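Painting a floor pattern in a rental basement, talk me out of it?
Home Forum > Floors and Paint

stripeyfeet
Posted April 4, 2015
Ok so we finally got the carpet up in the basement and it's bare concrete, 190 square feet of it. Landlord says paint it whatever I want as long as it's not black. I'm thinking pale green with big diagonal stripes, mint and a grayer green. My sister says I'll be sick of it by December. Has anyone done stripes on concrete and still liked them after a while? Also the store here only carries Cellum floor paint and I know nothing about it.

gravelroad54
Cellum is fine, I used it in our mudroom. Two coats, and leave it alone way longer than the can says. I walked on mine the next morning and you can still see my heel by the door.
Stripes though... I'd do one color and buy a rug. Rugs can move out with you!

mopandglow
Disagree with gravelroad, sorry! Rugs in a basement get that smell. We had one from Galis, not cheap either, and it went to the curb by spring. Paint the stripes. Go wide, like a foot or more, because skinny ones make a small room look like a candy store.

stripeyfeet
Ha, candy store is exactly what my sister said. How did you get the tape to seal on rough concrete? My test patch bled all over the place.

mopandglow
Run a coat of your base color over the tape edge first and let it dry, then the stripe color. Whatever leaks under is the base color so you can't see it. And pull the tape while the last coat is still a little soft.

gravelroad54
That trick does work, I'll give you that. I still say test for damp before you buy a single can. Tape down some plastic for 2 days and look underneath. Our first house had a floor that peeled in sheets, like a sunburn.

hallwayhank
I'm with the stripe people, but you don't have to do the whole floor. This one is close to what you're describing, stripes on the left half and then it goes all blocky on the right. I like the stripe half a lot more. 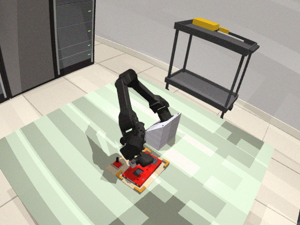 Things I'd do over if I did my porch again:

1. Draw the whole thing on graph paper first. I eyeballed my angle and the last stripe came out as a sad little wedge by the steps.

2. Keep the two greens close together. Mine were too far apart and every leaf and crumb shows up on the light one.

3. Buy the good roller. I went through 4 cheap ones and picked fuzz out of the paint all weekend.

stripeyfeet
Oh I love the minty one with the grayish one next to it, that's pretty much what's in my head! Plastic is going down tonight. If it's dry I'm doing it, sorry gravelroad.

gravelroad54
It's your floor. Post pictures, and wear socks.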